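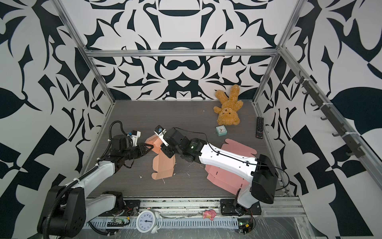
Halis Learning Lab – Robotics Group, Pages for Young Readers

Can a robot do the chores yet?

Some chores, some of the time. A dishwasher is a machine that does a chore, and so is a washing machine. Each of them does one job inside a closed box, and a person still has to load and unload it. What most people want is a machine that can do the loading too, and then put away the toys and take out the recycling. Those jobs need arms and something like hands.

The two robot arms on this page are working with an orange cardboard box. The left arm holds the box. The gripper on the right arm is reaching toward it. A gripper is the part at the end of an arm that opens and closes, like your finger and thumb. A pink box lies flat on the floor under the right arm.

Why is a cardboard box hard?

Pick up a cereal box and press it flat. You probably did not think about it. A robot has to work out several things first.

Where are the edges? When a box folds, its outline changes. A cup looks like a cup from most sides, but a box can be open, half folded or flat, with its flaps pointing in any direction.

How hard should it squeeze? Cardboard bends. If the gripper squeezes too little, the box slips. If it squeezes too much, the box creases in the wrong place.

Where is the other arm? Two arms in a small space can bump into each other. When both grippers work on one box, each arm's movement has to fit with the other's.

What else is there?

A real room has other things in it. Near these arms there are a teddy bear, a TV remote and a small teal alarm clock. The walls have a bold black-and-white pattern. A robot that can only work on a bare table in front of a plain wall is not much use in a kitchen. It has to tell the box from everything that is not the box.

How does a robot learn a chore?

One way is to write out every movement as a list of instructions. This works well in a factory, where each part arrives in the same place every time. At home it works badly.

Another way is practice from examples. A person guides the arms through the job, and a computer records how they moved and what the cameras saw. Then the person does it again with the box turned a little. In our Prullico project, one folding job used over 600 examples. The computer looks for what the good ones have in common.

What about shops?

Shop jobs are a mixture. Moving sealed cartons of one size is fairly easy for a machine. Flattening empty ones of many sizes is harder, and most stores still do it by hand.

So, not yet

A robot arm can be good at one chore it has practiced. It is usually slow, and a new kind of box can confuse it. Doing 30 different chores in a house it has never seen is a much bigger problem – people are still working on it.

Text by Melina Lambrakis. Updated 6/12/20.

Related pages
What is a gripper?
Why robots find socks difficult
Stelard: an arm that sorts spoons
How a motor knows where it is
Words to know: joint, link, sensor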